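Cahier d'atelier, mars, 9 h 40
Sujet : préparation du budget matériel pour les postes de manipulation

Guoqing Wei m'a demandé hier une liste d'achats avec des priorités. Je commence ici, au brouillon, et je mettrai au propre quand les devis seront complets. Le point de départ : nous avons un seul poste avec une paire de pinces à main, et nous voulons passer à deux postes avant l'été. La question des bras motorisés vient après, dans une ligne séparée.

Les deux grosses dépenses sont les pinces et les tables. Pour les pinces j'ai deux offres, Wimon et Dilletti. Wimon est moins cher à l'achat, mais les doigts de rechange se vendent seulement par lot complet, avec les câbles, et le délai annoncé est long. Dilletti vend les doigts à l'unité. Comme c'est surtout le revêtement des doigts qui s'use chez nous, je penche pour Dilletti. Je dois encore vérifier si le perçage de leur plaque de fixation est compatible avec le nôtre. Sinon il faut refaire les plaques à l'atelier de mécanique, et cela fait perdre une partie de l'économie.

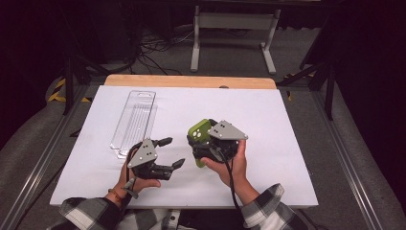
Pour les objets à manipuler, j'avais prévu une ligne trop petite l'année passée. On pense toujours que les coques de téléphone et les emballages ne coûtent rien, et ensuite on les achète un par un au magasin, au prix fort. Kamel propose 100 coques souples, couleurs mélangées, pour 198 euros, port compris. Les blisters transparents sont à part. Je préfère avoir beaucoup d'exemplaires du même modèle plutôt que beaucoup de modèles, pour pouvoir comparer les essais entre eux. Guoqing n'est pas d'accord, il veut de la variété dès le début. À discuter avec lui avant la commande, parce que le prix change si on mélange les références.

Tables : même chose que maintenant, profilés aluminium et plateau en bois avec un panneau blanc posé dessus. J'ai demandé à Oleo un prix pour le profilé coupé à longueur. La coupe est facturée en plus, mais notre scie n'est pas assez précise et j'ai déjà perdu une matinée avec ça. Le panneau blanc, on le prend mat si possible. Le brillant donne des reflets gênants avec l'éclairage du plafond.

Câbles. C'est un poste que j'avais oublié dans la première version ! Il faut des goulottes au sol, des colliers en velcro et au moins une rallonge longue par poste. Aussi du ruban jaune et noir pour délimiter la zone du deuxième poste. Je mets 60 euros pour tout cela, à corriger.

11 h 15

Appel avec Dilletti. Ils peuvent prêter une paire de pinces pendant 17 jours, avec retour à nos frais. Je trouve que c'est raisonnable, cela permet de tester les doigts sur les matières transparentes avant de signer. Ils ont demandé quel type de bac nous utilisons, et si les parois sont lisses ou nervurées. J'ai répondu que ça dépend du bac.
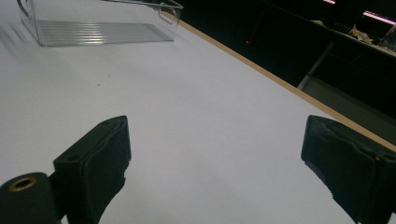 Pince ouverte au-dessus du plateau, bac transparent à fond nervuré en haut à gauche.

Pour les bacs, je voudrais garder le plastique transparent avec poignées moulées, mais ajouter une série de bacs opaques de mêmes dimensions. Le transparent est difficile pour la vision et c'est justement pour cela qu'il est intéressant, mais pour régler un nouveau poste il nous faut aussi un cas facile. Budget à estimer, je n'ai pas encore de fournisseur. Kamel a peut-être quelque chose dans son catalogue de rangement.

Bras motorisés : je ne mets pas de chiffre pour le moment. Guoqing pense qu'on peut attendre l'exercice suivant et je crois qu'il a raison, car sans le deuxième poste à main on n'aura pas assez d'essais pour les utiliser correctement. Par contre il faut réserver la place et une ligne électrique séparée, et cela se demande maintenant au service des bâtiments. Leur formulaire veut la puissance maximale. Je prends la valeur de la fiche Wimon, la plus haute des deux, pour avoir une marge.

Reste à faire
- relancer Oleo pour le prix de la coupe
- mesurer l'entraxe des trous sur nos plaques et l'envoyer à Dilletti
- décider avec Guoqing : un seul modèle de coque ou plusieurs
- chercher des bacs opaques (dimensions à relever sur le bac actuel)
- formulaire pour la ligne électrique

16 h 30
Oleo a répondu - la coupe est comprise à partir d'une certaine longueur totale, que nous dépassons si on commande les deux tables ensemble. Donc commande groupée. Je modifie le tableau demain matin et je l'envoie à Guoqing.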